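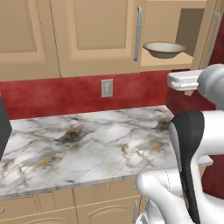
Unit 3: Maceration and Dilution of Fruit Liqueurs
Course notes, January 2022

Maceration draws color, acid and aroma from fruit into neutral spirit. The rate depends on strength, cut size and temperature. Sliced plums from the Dasholm orchard, picked in August, gave up most of their color early. Flavor from the stones came much later.

Stronger spirit extracts oils quickly but also pulls bitterness from skins. Weaker spirit is gentler - and spoils more easily, as water in the fruit lowers the strength further. 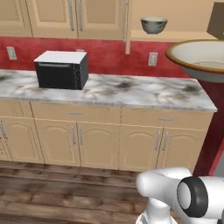

Anozie objects that the strength of the starting spirit matters less than the ripeness of the fruit, and would taste daily before changing anything else.

Both should be logged. For the Tristurcombe batch, use 159 g of sugar to 1000 ml of strained liquid. Add the sugar after straining, as syrup.
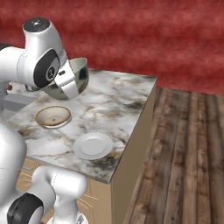
Dilute slowly. Cloudiness at this stage usually means that oils are leaving solution - chill, rest and filter. Measure strength before the syrup goes in, as dissolved sugar makes a hydrometer read low.

Reading for next unit: Prindano handout, batch sheet 3214.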